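Home | About | Archive | Small Rooms | Contact

Keeping the toothbrush out of the toothpaste

5 September 2018
Posted by Daly

Print this page | E-mail this to a friend

We have been in the Donach flat since July and the bathroom is still the smallest room I have ever had to share. The basin has no flat edge to it at all. It slopes in on every side, so anything you put down ends up by the plughole. There is one glass shelf above it, 40 cm long, and the previous tenants left it with a chip in one corner that I keep the soap over.

For the first few weeks everything lived in a pint glass. Two toothbrushes, the toothpaste, a comb, nail scissors and a pencil for some reason. It worked in the sense that we knew where things were. The trouble was the bottom of the glass. If you don't empty a pint glass every day it collects a layer of grey water and old toothpaste, and the brushes stand in it. I washed it out one Saturday's worth of grime at a time and it was back within the week.

So I went looking for something better. I tried a few things and I'll put them down in order in case anyone else is at the same stage.

The first was a suction holder for the tiles. It had four slots and a little tray. It fell off on the second night with a noise that woke both of us, and again two days later. Our tiles have a slight ripple in them and I don't think any sucker would hold. I gave it to my sister, who has flat tiles, and she has had no bother with it.

The second was a ceramic block with holes in the top. It looked smart but the holes went down a long way and there was no opening at the bottom, so it was the pint glass again with less room to clean. You would need a bottle brush for it. It also had no place for the toothpaste, which then lay on the shelf and leaked.

The third is the one we kept. It is a cup with a narrow post beside it, joined on by a short arm. The brush goes in the post and the cup is left free for the tube. I found it in the Skisus sale for less than I had paid for the suction one, and I wish I had started there. 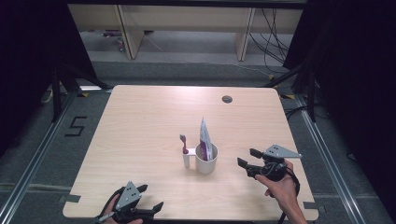
Toothpaste in the cup, brush in the holder at the side.

I like the tube standing up with the crimped end at the top. The paste settles towards the cap, so you are not squeezing from the middle and then rolling the end to get the last of it. I have always been told off for squeezing from the middle and this has more or less cured me. Put the cap on properly first, though. I left it half on once and had to wash the cup out with hot water and a spoon handle.

The cup is easy to clean because you can get your whole hand round a cloth inside it. I do it when I do the basin. The post is more awkward. A cotton bud gets most of the way down and an old toothbrush does the top. I soak the whole thing in warm water and a splash of white vinegar for 14 minutes, which is how long the radio programme I listen to lasts, and then leave it upside down on a towel.

It only takes one brush, and I should say that for anyone buying for a family. We bought a second one and they sit at either end of the shelf. It does mean two cups, and we only use one tube, so the spare cup has the comb and scissors in it. The pencil has gone in the kitchen drawer.

White was the only colour they had left. I would have gone for a dark green, but white shows you when it needs a wash, and it goes with the basin. It does show every spot of pink toothpaste, and my other half likes the pink sort.

Weight matters more than I expected. The suction holder was light plastic and so was the next thing I looked at, and with a brush leaning in it I could tip it with one finger. Before you buy, put your own brush in if the shop will let you, or at least press on the side where the brush would be. Measure your shelf from front to back as well. Ours is 80 mm deep and it only just does.

The next job is the towel rail, which came off the wall in Dringate when we lived there and has been in a box ever since. I have the screws but not the brackets. The hardware shop here wants me to bring in the old fixing so they can match it, and I have to find which box it went in.

Print this page | E-mail this to a friend

Older post | Newer post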